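Section 9. Working Alongside the Plutus Cell
Last updated: May
By Parvaneh Rezaei, with corrections from Kiyoshi Morikawa

9.1 Before you start

Read this section if you patch, rack or test equipment at the Sadbridge shop. The sales sheet from Semaan says the Plutus cell "frees technicians for higher-value tasks." We have had it long enough to say what those tasks are. They are laying out cables, checking what the gripper has hold of, and pushing plugs home when the cell gives up. Plan your shift on that basis.

The cell does not replace the patching checklist. A job is finished when a technician signs for it. If the job log says COMPLETE and you haven't tested the link, the job is open.

9.2 Grip check

Do this at the start of every shift and after any change of finger pads.

1. Put the cell in HOLD. Wait for the tone before you reach in.

2. Wipe the finger pads with a dry cloth. Do not use the spray cleaner from the bench.

3. Look at the black gripping strips along the inside edges. A missing nodule or two is no reason to stop work. A strip that has lifted at one end is.

4. Present the test rod upright between the fingers and select CLOSE, LOW FORCE.

5. Check from behind the fingers that the rod stands straight, with a strip bearing on each side of it.

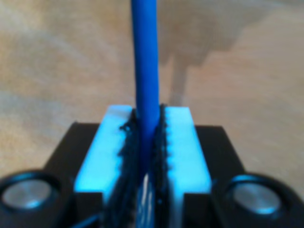 Gallusen Technical Services — Shop Manual, Issue 5 — page 15

6. Tug the rod once, gently. If it slides, open the fingers and go back to step 3.

7. Write the result on the shift card, with your initials. The cell keeps its own record, but it records only that the fingers closed.

Note: The grip check was left out of the original procedure. Semaan's position was that the software would notice a slipping part. It notices a dropped part. Kiyoshi put the check in and it stays in, even on a busy morning.

CAUTION: Never hold the rod in place while the fingers close. LOW FORCE is low by the standards of the machine.

9.3 Laying out a patch job

8. Clear the cardboard of offcuts and anything you are not going to plug in. Paper scraps confuse the part finder more than you would expect from the brochure.

9. Lay cables flat and separate. Do not cross them. The cell was sold to us as able to sort a tangle, and we have stopped asking it to.

10. Confirm the port list against the work order yourself. Read both out loud if someone is working with you. A wrong list will be followed exactly.

11. Stand outside the floor tape and release HOLD.

12. Stay where you can see the connector as it nears the switch. You don't need to stare at it for the whole job, but you may not start a second job in another room. This was the big promise, one person running two benches, and in our experience it has meant one person walking back and forth between two stopped benches.

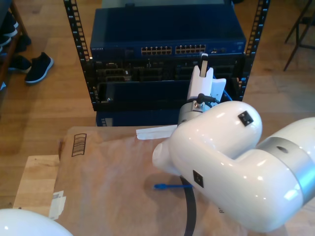 Fig. 9-2. Connector held below the switch ports.

13. If the arm pauses short of the port, leave it alone until the screen asks for help. Reaching in to "just nudge it" turns a pause into a fault.

14. When asked, press HOLD, wait for the tone, and seat the plug by hand. Listen for the latch.

15. Test each link before you sign.

9.4 Fault 3731

The screen reads CONNECTOR POSE UNCERTAIN. In everyday words, the cell doesn't know which way round the plug is. Press HOLD, take the cable out of the fingers, lay it back down straight and select RETRY. If the fault returns on the same cable, patch that one yourself and write "by hand" next to it on the work order.

Please do write it down. Links done by hand after a fault have been showing up as the cell's work in the monthly report, and that report is what people upstairs use to decide how many of us they need. I would like them to decide from the right numbers.

9.5 What has changed for you

Good things first. Reaching up to the same switch over and over was hard on shoulders, and there is less of it. The cell will also repeat a dull job without getting short with anyone.

Against that, the waiting is new, and it is tiring in its own way — you are responsible for work you are not doing. Swap out at the break. New starters must patch a full rack by hand before they are trained on the cell, because someone who has never felt a plug seat properly can't tell when one hasn't. Semaan's trainer called this unnecessary. It remains our rule.

Corrections to this section go to Kiyoshi Morikawa, on paper, with the step number.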